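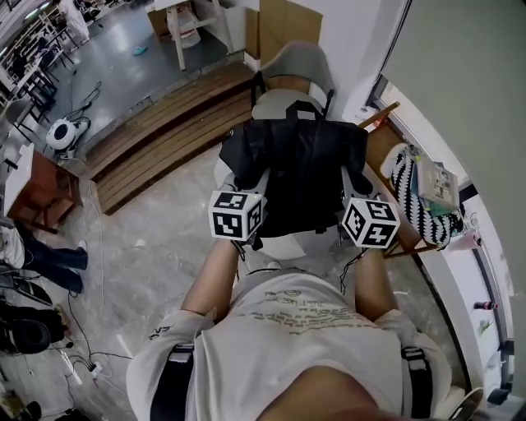

*The backpack on its chair, with the cubes held ready in front of it.*

The backpack had been on the grey chair so long that Retno had stopped thinking of it as hers. It had come with her from Jusen with a towel and two novels inside, and now it was simply the backpack, the way a school has simply the piano. It was task four. You took it by the top handle, you lifted it clear, you turned it so the straps faced you, and you put it back again, and then you said "done" in a clear voice so that Güven, over by the shelves, could mark the place in the recording.

She wore the harness, which pulled at the shoulders after an hour, and she held the cubes, which by the afternoon she no longer noticed, any more than you notice a ring. The black and white squares told the camera where her hands were, and if the camera knew that, then Akbulut might one day know where to put its own. Akbulut was the robot. It lived in the next building, under a sheet, and Retno had met it only twice.

"You're doing it too nicely," said Zewditu Yilma.

Zewditu had run the project from its first week and had a way of coming in quietly with her tea and standing about by the window until she had something to say. Retno put the backpack down.

"Too nicely how?"

"Well, look at it from the machine's side, poor thing. You've done this 300 times and you do it beautifully, always the same, and it's learning that a bag is picked up beautifully. Then it meets a bag that has slid down sideways, and it hasn't the least idea." She drank some of her tea. "It managed 38 out of 60 this morning. Carolina rang me. All the ones it missed, it missed in the same way. It reached for where the handle ought to have been, and closed its hand, and lifted nothing at all, right up to the proper height, and put nothing down again very gently."

Güven laughed, and then was sorry, because he was fond of Akbulut and had once sat up a whole night with it over a bad wrist joint.

"So what would you like?" asked Retno.

"I'd like you to get it wrong," said Zewditu. "And then I'd like you to put it right. We'll keep the lot."

It was a good deal harder than it sounded. Retno had been brought up in a house where you did a thing properly or you went back to the beginning, and her grandmother could hear a badly folded sheet from the kitchen. The first time she tried to miss the handle she caught it anyway, out of habit. The second time she missed it so grandly that Güven asked if she was feeling quite well. It was no use pretending, they found. A pretended mistake looked like a little dance. So Güven took to coming over between turns and arranging the backpack while she shut her eyes: slumped, or twisted, or with the handle tucked underneath, and once with one of the novels put back in so that the weight hung all to one side. Then she opened her eyes and simply had to manage.

She fumbled. She got hold of a strap instead of the handle and had to let go and think again. She said "oh, you wretched thing" more than once, and it all went into the recording, where Carolina Barros, who listened to everything, wrote it down faithfully in the column meant for remarks.

They went on like that through the short grey days of January 2022, and at the end of it there were almost 3,000 goes at the backpack, clumsy ones and tidy ones together, and Carolina fed them in and told everybody to go home.

Nobody did, of course. They stood in the next building in their coats, with Domenica Leitner from upstairs, who had heard there might be cake. Güven took off the sheet. Zewditu set down the backpack herself, and set it down badly, on its side, with the handle underneath.

Akbulut reached for the place where the handle ought to have been. It closed its hand and lifted, and there was nothing in it, and Retno felt her own fingers tighten inside her pockets.

The arm stopped halfway. It came down again, a little to the left, and nudged the bag over, and felt along the top seam, rather slowly, and paused there. Retno knew that pause. She knew just what she had been saying each time she made it.

"Oh, you wretched thing," she said under her breath, and Akbulut took hold of the handle and picked it up.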